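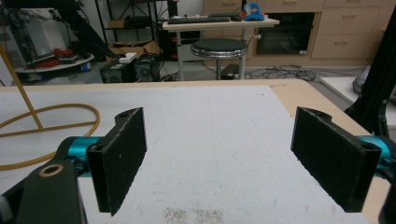
Abb. 4: Helle Unterlage auf dem Arbeitstisch

4 Klemmleuchte Clarus aufstellen und einstellen

Die Leuchte wird mit der Tischklemme Irnstead geliefert. Das Netzteil liegt im kleinen Karton.

1. Klemme an der Tischkante ansetzen und die Schraube von Hand anziehen. Keine Zange verwenden.
2. Leuchtenarm bis zum Anschlag in die Hülse stecken.
3. Kabel durch die beiden Clips am Arm führen. Am Gelenk eine kleine Schlaufe lassen.
4. Netzteil anschließen und die Leuchte am Taster einschalten.
5. Leuchtenkopf auf 495 mm über der Arbeitsfläche einstellen. Für feine Arbeiten kann der Abstand auf 300 mm verringert werden.
6. Helligkeit durch langes Drücken des Tasters wählen. Die letzte Stufe bleibt gespeichert.

Hinweis: Weiße Unterlagen werfen viel Licht zurück. Wenn es blendet, eine Stufe dunkler stellen oder den Kopf leicht nach hinten neigen.

VORSICHT: Gelenke nur bei ausgeschalteter Leuchte nachstellen. Quetschgefahr zwischen Arm und Hülse.

Ersatzklemmen sind bei Hasar unter der Bestellnummer 189 erhältlich.

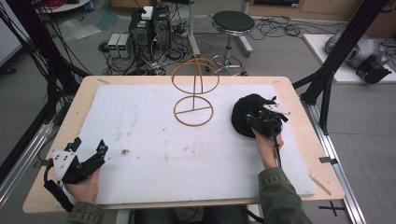

Kann die Leuchte auch an einer Glasplatte befestigt werden?

Die Klemme ist für Glas nicht zugelassen. Verwenden Sie dafür den Standfuß Nilsuwan, der als Zubehör angeboten wird.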